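3.2 Where people did their typing

I should say up front that I didn't plan to write this section. The Cesordale diary study was supposed to be about sleep, and I only added the desk questions because the Tallora pilot had a blank half page at the end of its form. Then the forms came back in September and people had written all over that half page - up the margins, on the back, everywhere. So I went through the lot again and coded it by hand.

We had 70 people keep a diary, and between them they turned in 1,850 entries. I sorted every entry that mentioned sore wrists or a stiff neck by where the person had been working: kitchen table, couch, bed, or a proper desk. I expected the couch to come out worst. It didn't! Kitchen tables did, and by a good margin, mostly in the entries written after 9 p.m.

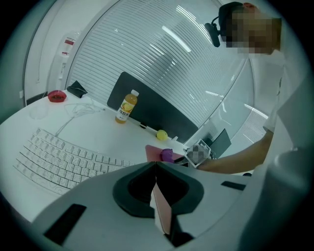 Figure 2. White curved desk with an ergonomic keyboard set at an angle.

Keyboards were trickier. Plenty of people told me they'd switched to an ergonomic one, but hardly anyone wrote down when, so I can't line up the switch with the soreness scores the way Siu did in the office survey. What I can say is that the switchers grumbled a lot in their first entries (slow typing, wrong keys, one very cross note about passwords) and then mostly stopped mentioning the keyboard at all. I'm tempted to call that good news, but people also get bored of filling in diaries, and I saw the same drop-off in the notes on lighting.

The Cernach group did their entries on paper, and I've kept them out of the counts in this section. Their comments on chairs are in Section 3.4.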